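Try the Simulator Before You Buy the Arm

By Jocelyn Catacutan
July 4, 2022

My neighbor Essam Cherkaoui has been thinking about a kitchen robot for his mother ever since March, and because I write about gadgets he asked me, over a very long lunch, whether the Dralteck starter kit was worth the money. I told him I'd get back to him, and then I spent far more evenings on it than I had planned to!

What I want to praise is the part most buyers skip, the Rimora practice software that comes with the kit. You get 30 rendered kitchens, and you steer the gripper through them with the same handset you would use on the real arm. I was terrible at it. I came in tilted, I lost track of which way the counter ran, and I learned more from those muddles than from the whole printed manual (70 pages, bless them).

I do have complaints. The wrist view takes some getting used to, and after the first year the software costs 50 dollars, which seems stingy to me when the arm is no use to a beginner without it. Dralteck ought to include it for good, and I've written to tell them so.

Still, I'd sooner have Essam's mother bump into a tiled counter on a screen than into her own, with her good dishes sitting out.

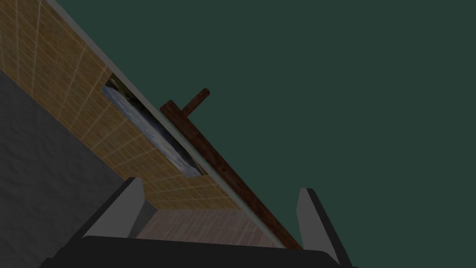 So my advice to Essam was to borrow my copy for two weeks, let her play with it as much as she likes, and leave the arm in the store until she asks for it herself.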